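Blog > Around the House > Bench & Desk

Filed under: small upgrades, packing orders

Posted in March by the Salgado Street blogger

I have become a mat person. I didn't see it coming! For years I did all my packing straight onto the bare table, chasing pens off the edge and scratching the finish every time I dragged a box across it, and then I finally bought a proper grey mat and now I want one in every room of the house.

The one I settled on is the big Prirnell, after a lot of dithering over the Zinivell (lovely colour, but it curls at the corners and never forgives you). I paid 60 dollars for it, which felt like a lot for something you put other things on. Three months in, I'd pay it again. What sold me was the texture - a fine little pattern, close to diamonds or dots, that you hardly notice from standing height but that gives paper and cardboard just enough grip to stay where you put them.

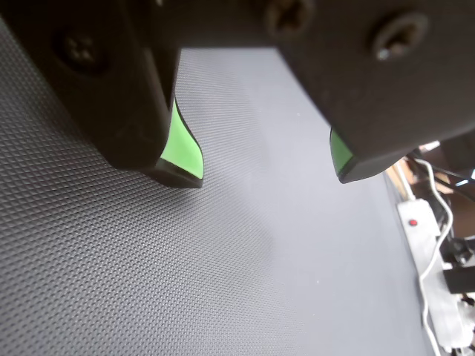 The grey up close, with that fine pattern I keep going on about.

Grey was the right choice too. I nearly went for white, and I'm so glad I didn't, as every bit of fluff would have driven me mad. Grey is kind to your eyes in the afternoon, it doesn't throw a colour onto whatever you're working on, and brown cardboard looks terrific on it.

My other rule is that very little gets to live on the mat. The box I'm working with goes at the top, the foam goes right beside it, and the whole middle stays free for the fiddly part of the job. I used to pile everything in the centre and then pack around the pile (why??). Now I reach up for a box, bring it down, fill it, and off it goes. I got through 25 parcels in one evening in the lead-up to the Grumavard market and still had room for a cup of tea.

And the foam! I love a block of light blue sponge. It's cheap, it weighs next to nothing, and you can cut it to suit with a bread knife if you go slowly.

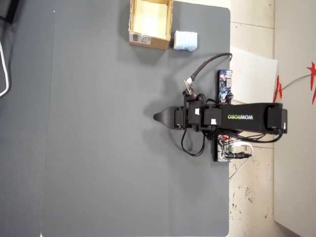 Zinivell owner here, and I have to stick up for mine: roll it backwards overnight and the corners behave for months. Totally agree on keeping the middle free, though. Do you wash yours, or just wipe it down?

Just a wipe with a damp cloth and a drop of dish soap, then I leave it flat to dry. I'll try the backwards roll on the old one in the hall cupboard and report back!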